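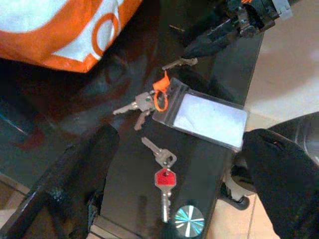 Chapter 6
Locks, Keys and Access Control

After reading this chapter you should be able to:
Name the main parts of a pin tumbler lock.
Explain the difference between a change key and a master key.
Set up a key register for a small building.
Decide when a lock should be rekeyed and when it should be replaced.

6.1 The Ranjbar Building

When Pouran Akbari took over as facilities manager of the Ranjbar Building in Plollalthorpe, the office handed her a drawer of keys and a typed list. The building had 70 locked doors. The list had 186 keys on it, and many were described only by the name of a tenant who had moved out. One entry read "back stairs, old." Two doors on the second floor could not be opened with anything in the drawer.

Akbari spent most of July going from door to door. She tried each key, stamped it with a number, and wrote the number in a register. Keys that fit no lock in the building went into a sealed envelope and were kept for 90 days in case a tenant asked for them. We will return to her register in Section 6.4, where part of it is reprinted.

Most buildings have a problem of this kind. Locks are usually bought one at a time, by different people, over many years. Keys are copied and lent out, and the records fall behind.

6.2 How a Pin Tumbler Lock Works

The pin tumbler lock is the type found on most front doors and office doors in the United States. Its main parts are the shell, which stays fixed in the door, and the plug, which turns when the right key is used. A row of small holes runs through both. Each hole holds a spring and at least two pins, a driver pin on top and a key pin below it.

With no key in the lock, the springs push the driver pins partway into the plug and keep it from turning. The cuts on the correct key lift every pair of pins to the height where the gap between them lines up with the edge of the plug. This edge is called the shear line. Once all the gaps are at the shear line, the plug is free to turn and move the bolt or latch.

A key with even one wrong cut leaves a pin across the shear line. The key may slide in smoothly, but the plug will not turn. Worn keys can fail in the same way, and a copy made from a worn key repeats the wear. For this reason copies should be cut from the original or from the code number in the register.

Key terms: bitting, change key, driver pin, key pin, master key, plug, shear line, shell

Before you read on
1. List the keys you carry. For each one, write down who else has a copy.
2. Find a door at your school or workplace that several people can unlock. Who keeps the record of those keys?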